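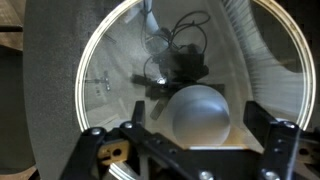
1/8 Glass, or what my Thursday looked like

Hello again, friends! A thread for anyone who has ever tried to get a perception stack to believe in a piece of glass. Our wrist view is full of it, and the depth map mostly reports whatever is on the other side (black cables, a bracket, all perfectly real, all at the wrong distance).

2/8
So Treko, our segmentation node, was cheerfully handing the planner a thin ring with a hole in the middle. The rim comes through nicely. The pane inside it is haze and reflections, and every reflection moves when the wrist does.

3/8
I spent a whole evening tuning confidence thresholds, which I do not recommend, however nice your tea is. Then Huguette Doucette asked me why we were asking depth about the glass at all, when we could fit an ellipse to the rim and fill in the disk ourselves. Bless her.

4/8
The fit runs on the color image only. If the rim goes out of view at the bottom, we keep the arc we have and let the last good estimate hold the rest. The new node is 252 lines, and a good chunk of that is me arguing with myself in comments.

5/8
Next up was Zomness, the planner. It treats a held object as a box by default, and a box around a tilted lid takes up a silly amount of room over a table with dishes on it. I swapped in a flat disk plus a little cylinder for the knob.

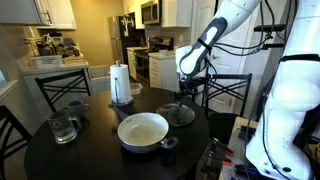 Glass lid in the gripper, rim just above the tabletop, frying pan and mugs for neighbors.

6/8
With the disk model, the planner stopped refusing poses close to the table. I replayed 203 logged plans overnight and 2 still failed, both with the wrist folded up near its joint limit. I can live with that for a week!

7/8
Still on my list: tilt. An ellipse has two possible tilts that look the same, and for now I pick whichever agrees with the arm's own joint angles. It feels like cheating, but I'm fond of it.

8/8
Cleaning up the config files now, and the merge request goes in after lunch. If you've handled see-through things some other way, please tell me, I love reading these.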